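Lettre de l'atelier Riruvix, 08/11/2019

Le coin bureau à étagères

Plusieurs lectrices nous ont écrit au sujet des bureaux avec étagères, et je les remercie. Depuis le mois d'avril, Morven Tennant essaie chez elle différentes manières de garnir le sien. Elle préfère le bois clair, parce que les couleurs y ressortent bien. Contre le fond, elle conseille un seul grand tableau de fleurs, posé sans clou, et devant lui une peluche.

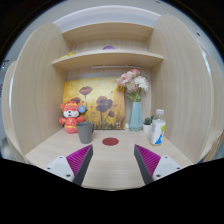

Les fleurs et la bouteille

Le vase vert d'eau est à facettes et son ouverture est étroite, donc il demande peu de tiges. Morven y met du rose et du blanc, avec une grande fleur qui ressemble à une marguerite. À côté, on peut garder une bouteille en plastique, à condition que le bouchon soit bien vissé. Celle-ci porte sur l'étiquette du raisin vert-jaune et une vague bleue, et je trouve que ces couleurs vont bien avec le bouquet. 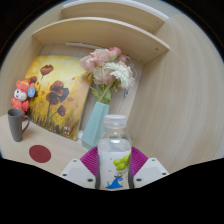
Quelle distance faut-il laisser entre le plateau et la première étagère ?

Finlay Cowie, notre menuisier, compte 90 cm pour un grand tableau et moins pour un petit. Il recommande de mesurer d'abord le cadre, puis d'ajouter 4 cm pour pouvoir le retirer sans frotter le bois.

Vos questions pour la prochaine lettre sont à envoyer à Morven avant le 17.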